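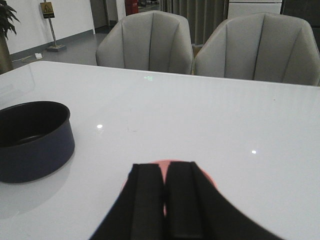
3 Apr 2026

The reading room opened at the usual hour and remained quiet until noon. The morning was given to the Drollerari household book, which the Archive received in April of last year and which is dated 1549 on its first leaf. Guðlaug Briem completed the transcription of leaf 88, a set of instructions for keeping broth through a fast. The hand is poor in the lower half, and six words remain unread. They have been entered in the log as gaps, in keeping with our rule on guesses.

Xinyi Li reported on the word list. It now holds 1000 entries, most of them for vessels, measures and cuts of meat. There was some debate over a term that the scribe uses both for a cover and for a shallow dish. Ms. Briem favors "cover" in every case. Ms. Li does not, and cites the passage on eels, where something is plainly served in it. The matter was left open, and both readings will be printed in the notes.

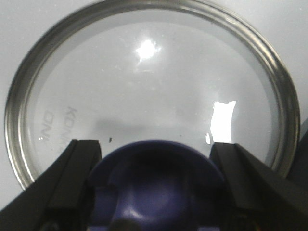 Glass lid with a metal rim, on a white surface.

In the afternoon the Archive wrote to Yao, the bindery, to ask again for the return date of the two account books. No reply had come by closing. The humidity in the lower store was high for the third day - the reading was taken twice - and the Nomar unit was turned up one step.

Leaf 89 is to be started tomorrow. It is stained along the fold, and Ms. Briem has asked for the better lamp. The lamp is at present in the map room and must be signed for before nine.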